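Section 4: Washing and Drying Bedding in Your Clikevier Washer

Bedding is probably the biggest thing your washer will ever be asked to handle, and it is worth taking a little time over. We have kept this section apart from everyday laundry for that reason. If you have already been through Section 2 (leveling the feet and running the first empty cycle), you are ready to start. If you haven't, please go back and do that first. We'll wait!

Before you begin

Have a look at the care label on every piece. Covers and sheets can nearly always be washed together, but comforters, pillows and mattress pads each have their own needs and should go in on their own. Shake everything out over the bed or out on the porch, and feel down into the corners of the covers, where socks love to hide.

Note: The large drum (model Dornon) takes a king-size comforter. The smaller drum (model Corrigan) takes a twin. If you have to lean on the door to close it, the load is too big, whichever one you own.

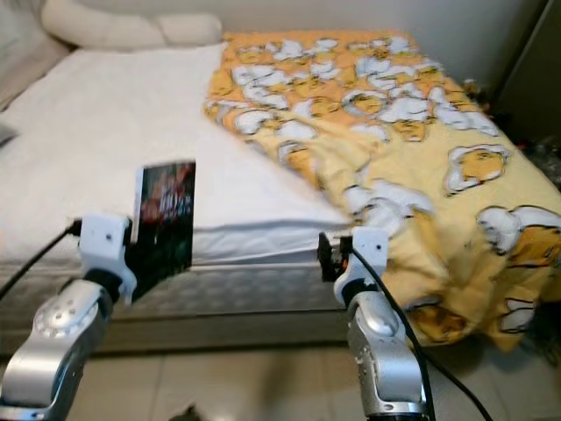
Colors are where most of our letters come from, so we'll spend a moment on them. Printed covers hold up very well if you treat the printed side gently, and the trick is simply to wash them inside out and closed up. A duvet with a bold pattern, like the yellow one with the fried eggs, should have its first two washes in cold water and away from anything pale. That means the white sheet under it goes in a separate load for now, tempting as it is to scoop the whole bed up in one armful. After those first washes, you can put them in together on Warm if both labels allow it.

Running the Bedding cycle

1. Close all buttons, snaps and zippers on the covers, then turn printed covers inside out.

2. Load the pieces one at a time, letting each one fall loosely around the drum. Please don't wrap a sheet around the center like a bandage, or the load will pull to one side during the spin.

3. Pour liquid detergent into the drawer up to the lower line. More soap does not mean cleaner sheets, and you will only be rinsing it out again later.

4. Turn the dial to Bedding. The washer will set the spin speed to 600 by itself. You can lower it with the Spin button, but you can't raise it on this cycle.

5. Press Temp until the light sits beside the setting you want. Cold is the factory setting.

6. Press Start. The door locks with a click, and the display counts down from 40 minutes. It may add a little time if it needs to even out the load, so don't be alarmed if the number goes back up.

7. When the chime sounds, wait for the lock light to go out before you pull on the door.

Caution: Never force the door while the lock light is on. Water may still be in the drum.

Caution: Do not wash foam pillows or anything with a rubber backing on this cycle. They soak up water unevenly and can damage the drum.

If the washer stops and shows code 2

The load has bunched up on one side. Turn the dial to Off, wait for the lock light, and open the door. Pull the pieces apart with your hands (a sheet swallowed by a duvet cover is the usual culprit), spread them out again, and choose Drain and Spin.

Drying

Shake each piece well before it goes in the dryer or out on the line. With our Trakance dryer, use Low Heat for printed covers and stop halfway through to untangle them. Thanakorn Saithong on our help desk swears by a couple of clean tennis balls in with a comforter, and we've come around to his way of thinking. They make a terrible racket, but the filling comes out much fluffier.

Go on to Section 5 for cleaning the lint trap and the detergent drawer.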